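3.2 Container condition and handling of empties

Bottles were entered in the record in the state in which they reached the table. A bottle counted as empty if no liquid could be poured from it when it was inverted over the drain tray. Dents were noted but did not exclude a bottle from the sample. Of the 243 bottles collected in August, 67 arrived without a cap. Capped and uncapped bottles were kept in one pool, as the Sukitz collection point accepts both.

The label was left on in all cases. Hattori and Jurić removed labels before weighing, which gives a cleaner figure for the plastic but hides the recycling mark and the printed instructions that households see when they sort. Both matter to the questions in Section 4. Bottles were laid on their sides for inspection and then placed in an open box, lengthwise where the box allowed it.

We use this site's cookies to remember your reading preferences. Accept all | Manage settings
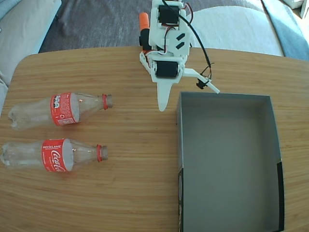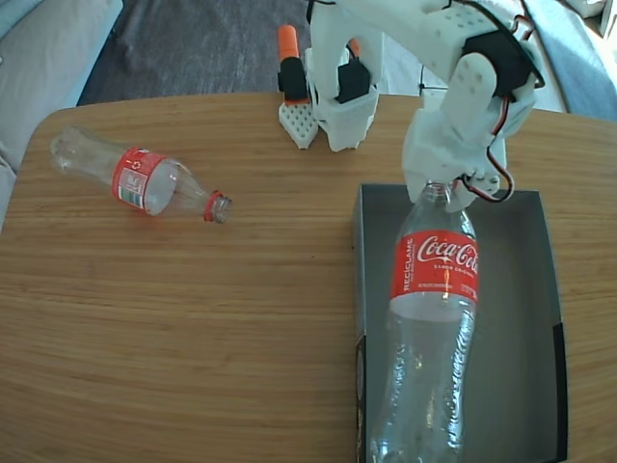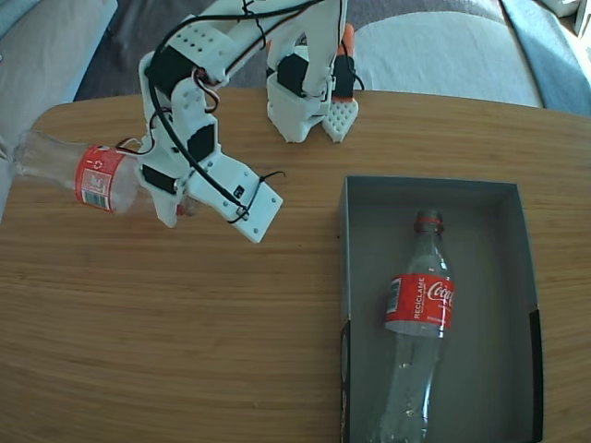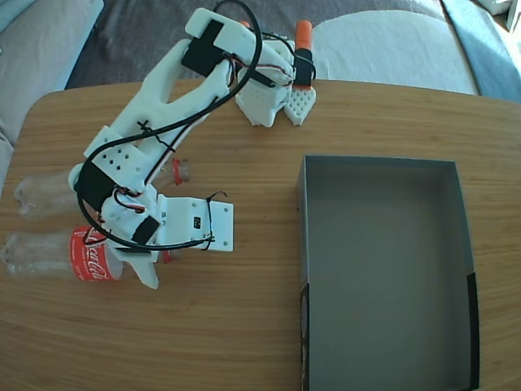 Figure 2. Sorting table with wood-grain surface, August session.

Box depth had a larger effect on packing than we had expected. In a shallow box, a bottle laid flat can be lifted out again without disturbing its neighbors, and the label can be read from above. In the deeper Janevski crates the lower layer had to be taken as read once the second layer was in. We therefore report label legibility for shallow boxes only (101 bottles).

Crushing before boxing was considered and rejected. A crushed bottle takes up less room, but the ribbed part of the body folds over the label and the mass per box becomes hard to compare with the values given by Olaniyan and Van Dusen. Their bottles were boxed whole. Caps that came off in handling were put in the same box as the bottle and weighed with it. Loose caps found in the delivery bags could not be matched to a bottle and were left out of the totals.

The residual liquid correction follows Halilović and is applied per box. It was not applied to boxes holding fewer than two bottles, for which the scale resolution is too coarse.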